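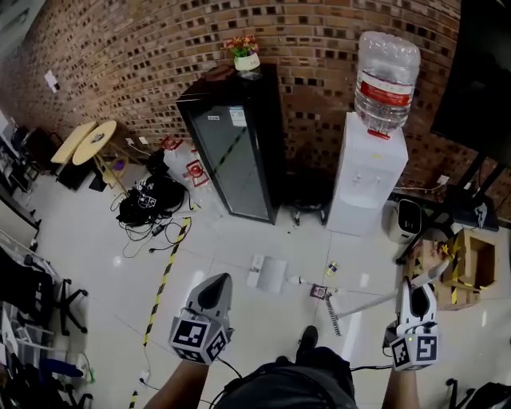 Dewan building to clear and reopen its water corner in November

3 min read

The water and refreshment corner on the ground floor of the Dewan building in Jultuncombe will be cleared, cleaned and set up again in November, the building's management office has told tenants.

The work covers the stretch along the curved brick wall, where the black glass-door refrigerator and the white water dispenser stand. It also covers the tiled floor in front of them, which has turned into a place to put things down. Tenants were asked in a notice this month to collect bags, boxes, toys and cables by 6 p.m. on the day before the work starts. Anything left after that will be moved to the storage room beside the loading door and kept there until the end of the month.

"People come in with both hands full, they want a drink of water, and the floor is right there," said Tahira Talpur, who manages the building. "Then it stays there. I have done it myself."

The Dewan building was a seed warehouse before it was divided into shared workrooms. It has 62 registered tenants, most of them one- and two-person businesses, and the ground floor is the only part of the building that everyone uses. Its brick wall follows the line of the old turning yard outside, and furniture made for straight walls has never sat well against it.

The two light-wood tables, one round and one rectangular, are staying. The office plans to sand and oil both tops. The round one will be moved closer to the windows for people who want to sit down for lunch, and the rectangular one will stay against the wall as a place to set down bags and parcels. Low hooks will go up next to it for coats.

The small yellow chair is staying too. It was brought in for tenants' children, who are often in the building after school lets out, and a lidded toy bin will be placed next to it. The office asked parents to go through what is there now and take home anything with missing parts.

Power cords were the most common subject in a short survey the office ran in the spring. Several tenants said they had caught a foot on a cable on the way to the dispenser. Under the new layout, cords will run along the base of the wall in a cover, and two outlets will be added so that nothing has to be plugged in from across the room. The electrical work is being done by Plultdale, a local contractor, and is expected to take one morning. Power to the ground floor will be off from 8 a.m. until noon that day, and the refrigerator should be emptied the evening before.

The refrigerator will be wiped out and its shelves washed. Talpur said the door will stay unlocked and that food with a name and a date on it will be left alone. Food without either will be thrown out when the power goes off. The pot of artificial flowers on top will be dusted and put back, after a number of tenants asked about it.

Water use is the other reason for the changes. The dispenser emptied 300 bottles last year, according to the office, and full bottles have been stored wherever there was room. A rack is being bought that will hold 7 of them on their sides, within easy reach of the dispenser, with a separate place for empties. The person who finishes a bottle will still be expected to change it. A sheet explaining how to lift and seat a new one will be taped to the wall at shoulder height, and anyone who can't lift a full bottle can call the front desk.

The tape line on the floor will be pulled up and replaced. It was put down to keep a walkway open and has been moved more than once. The new line will run from the main door to the dispenser, and the office has asked that nothing be left on either side of it, including flattened cardboard. Boxes go in the recycling cage behind the building, which is open from 7 a.m.

Cleaning supplies will also get a fixed spot. Brushes and cleaning cloths will hang in a narrow cabinet near the stairs, and the cabinet will not be locked. Tenants have complained in the past that they would have cleaned up a spill if they had known where the brush was.

The budget for the whole job is $1,176, which pays for the rack, the cabinet, the cord cover, the hooks, the toy bin and the contractor's time. It comes out of the maintenance fund and will not change anyone's monthly fee. Sanding and oiling the tables will be done in house.

Vasadano, the bookbinding studio on the second floor, has offered the use of its sink and kettle while the corner is closed. Its door will be open from 9 a.m. to 4 p.m. Tenants should bring their own cups and use the back stairs, as the front stairs come down directly into the work area.

The corner is expected to be closed for three days. Once it reopens, the floor will be checked every evening at 6, and stray items will be put on a shelf by the front desk with the date written on a slip of paper. They can be picked up there without a form.

A drawing of the new layout is posted by the mailboxes. Comments can be written directly on it or left at the front desk before the work begins. One tenant has already penciled in a second coat hook row, and Talpur said there is room for it.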